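Visit to the Brastach Simulation Laboratory: Notes for the Equipment Plan

The college's equipment planning group visited Brastach on 2020-11-18 to review options for the automated assembly course. The purpose was to establish what should be purchased in the coming budget year, and what may reasonably be deferred. Our host, Rhydian Ifans, opened with a proposal that the first term of the course be taught entirely in simulation, with hardware to follow in July. The exercise used throughout the morning was a gear assembly task for two arms, run on the laboratory's own software, Konside.

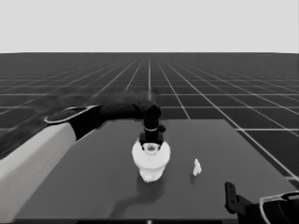

Agustina Troncoso

The group had asked to see the simulated task before any discussion of prices. Mr. Ifans and his colleague Milagros Valdebenito answered questions on licensing, workstations and support while it was on the display. A Konside license covers one workstation for one year and is quoted at 900 dollars. Renewal is at the same rate. Updates are included, but on-site training is charged separately, and we have asked for that charge in writing.

The workstations are the larger item. Ms. Valdebenito advised against using the machines now in our drafting room, which lack suitable graphics cards. A new workstation of the type used at Brastach costs 3000 dollars. The laboratory considers 3 workstations sufficient for a class of our size, provided students work in pairs and the evening session is kept open. Our own timetable would allow this.

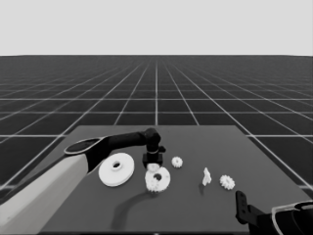 Spare parts have been the weakest line in our past budgets, and the visit gave us a better basis for estimating them. Physical gear sets wear, go missing and must be reordered, often in the middle of a term. In simulation the same parts can be restored at the start of each attempt at no cost. The exercise as displayed had six white parts on the table, among them a large disk with a raised hub and gears of differing sizes, and a physical kit would need to match this variety if students are to carry their work over. Pereyra, the supplier that Brastach uses for printed parts, will quote for a matching kit on request. We recommend ordering 2 kits — one for use and one held in the storeroom.

The afternoon was given to the question of hardware. Joaquín Jara, who manages purchasing at Brastach, presented the quotation he had received from Brinitz for a pair of arms with grippers and a mounting table. He was candid that the quoted price excludes several items the college would have to provide: floor anchoring, a separate electrical circuit, safety fencing and an annual inspection. In his experience these are best entered in the budget as separate lines, so that a delay in building work does not hold back the order itself.

Nivaldo Conceição raised the matter of cameras on behalf of our technical staff. The simulated exercise can be viewed from a position close to a gripper as well as from across the table, and he asked whether the physical installation should offer the same. Mr. Jara's advice was to include wrist cameras in the first order. Adding them later requires new cabling and, under the Brinitz terms, a second commissioning visit.

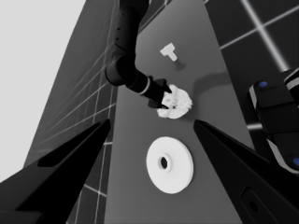
Recommendations for the Coming Budget Year

The group recommends that the workstations and licenses be approved now and charged to the instructional equipment account. The purchase of physical arms should be held until the electrical survey of the workshop has been received. The matching gear kits may be ordered once Pereyra has confirmed its price.

Mr. Conceição will obtain a second quotation for the arms, with wrist cameras listed as a separate item. Questions concerning this report may be directed to the planning office.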